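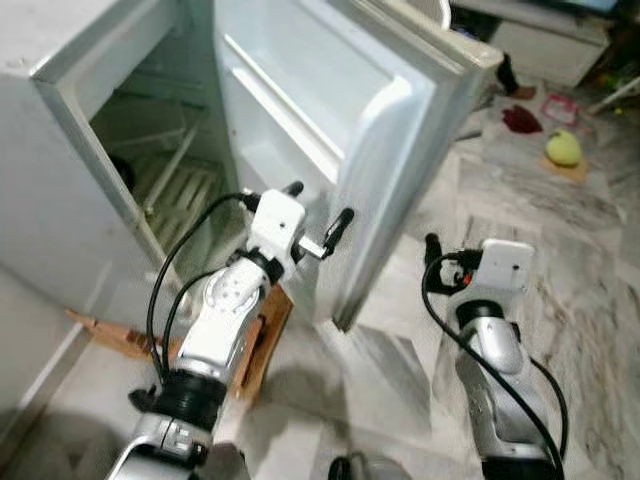
소형 냉장고, 문 연 상태. 바닥에 골판지.

공용 소형 냉장고 점검표 (11월분)
점검: Wiroj Nilsuwan
확인: Mayuree Nuchit
대상: 펫차랏(Petchrat)동 휴게실 소형 냉장고 1대
표시: O 이상 없음 / △ 조치 필요 / X 사용 중지

1. 설치 상태

1-1 수평, 흔들림 — O
손으로 밀어 봄. 안 흔들림. 앞쪽 왼발 조금 덜 조여져 있어서 조임.

1-2 바닥, 받침 — △
본체 밑에 갈색 골판지 깔려 있음. 가장자리 찢어져서 왼쪽으로 삐져나옴. 물 먹으면 미끄럽고 곰팡이 핌. 빼고 고무 매트로 교체 요망. 타일은 깨진 곳 없음.

1-3 벽과의 간격 — O
뒤쪽 4cm. 기준은 맞음. 더 붙이지 말것.

1-4 외관 — O
겉면에 약간 긁힘. 찌그러진 데 없음, 녹 없음. 사용에 지장 없음.

2. 전기

2-1 플러그, 콘센트 — O
단독 콘센트 사용중. 멀티탭 아님. 먼지 닦음.

2-2 전원선 — O
눌린 곳, 벗겨진 곳 없음. 지난번 지적한 꺾임은 Amnuay Bunnag 님이 선 정리해서 해결됨.

2-3 주변 가열기구 — △
Dendamell 전기포트를 냉장고 옆 콘센트에 꽂아 씀. 김이 본체 쪽으로 감. 자리 옮겨 주세요. 지난달에도 적었음.

3. 문

3-1 문 열림 각도 — O
끝까지 열림. 문 아래 모서리가 바닥에 가까우니 골판지든 매트든 문 쪽으로 나오지 않게 깔 것.

3-2 고무 패킹 — △
종이 끼워서 당겨 봄. 위, 옆은 잡아주는데 아래쪽 한 군데 그냥 빠짐. 닦고 다시 해도 같음. 패킹 주문 필요.

3-3 경첩 — O
소리 없음. 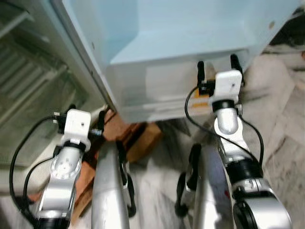

Fovham 시설안전팀 | 펫차랏동 담당

4. 내부

4-1 벽면, 바닥면 — O
연한 색이라 얼룩은 바로 보임. 구석까지 손전등 비춰 봤고 금 간 데 없음. 배수구 막힘 없음.

4-2 철망 선반 — O
흰색 와이어 선반. 코팅 벗겨진 곳 없음. 선반 걸 때 양쪽 홈에 다 들어갔는지 꼭 확인. 한쪽만 걸면 기울어서 물건 쏟아짐.

4-3 문 선반 — O
칸마다 눌러 봄. 헐거운 칸 없음. 500ml 병까지만. 큰 병은 안쪽에.

4-4 보관물 — △
주황빛 도는 노란색 작은 물건이 안쪽 바닥에 있음. 이름표, 날짜 확인해서 없으면 당일 정리. 안쪽 깊은 데 물건도 같이 볼 것. 어두워서 놓치기 쉬움.

4-5 냄새 — O
없음.

5. 온도
오후 측정, 내부 4도. 실내 28도. 기준 이내.
문 열어놓고 점검하느라 좀 걸렸음. 다음엔 온도부터 재고 나머지 합시다.

6. 조치 사항

골판지 제거, 매트 설치 — Vichien Ruangrit
전기포트 위치 변경 — 휴게실 사용자 전원, 확인은 Mayuree
하단 패킹 주문 — Amnuay Sombatkul. Pamover 부품 신청서 37번 양식. 모델명 꼭 적을 것, 지난번에 빠져서 반려됨
보관물 이름표 확인 — Wiroj

7. 기타 의견

- 청소할 때 플러그 먼저 뽑기. 젖은 손 금지. 당연한 건데 또 적음
- 성에 칼로 긁지 마세요. 냉매관 찍히면 수리 안 됨
- 내부는 중성세제 희석해서 닦고 마른 수건으로 한번더. 락스 X
- 상부에 물건 적재 금지. 책이든 상자든 다
- 문 열어둔 채 자리 비우지 말것. 통로 쪽에서 걸려 넘어짐
- 점검표는 문 옆 벽에 걸어 두고 지난달 것은 파일철로
- 패킹 올 때까지는 문 닫고 아래쪽 한 번 더 눌러 주세요

Mayuree 의견: 1-2 매트는 두께 있는 걸로 하면 문 걸릴 수 있음. 얇은 거로. 재고는 창고 안쪽 선반에 있슴.

Vichien 의견: 매트 깔 때 두 명 필요. 혼자 들면 허리 다침. 옮긴 뒤에는 바로 전원 넣지 말고 좀 세워 뒀다가.

종합 판정: 조건부 사용 가능. △ 항목 처리 후 재확인.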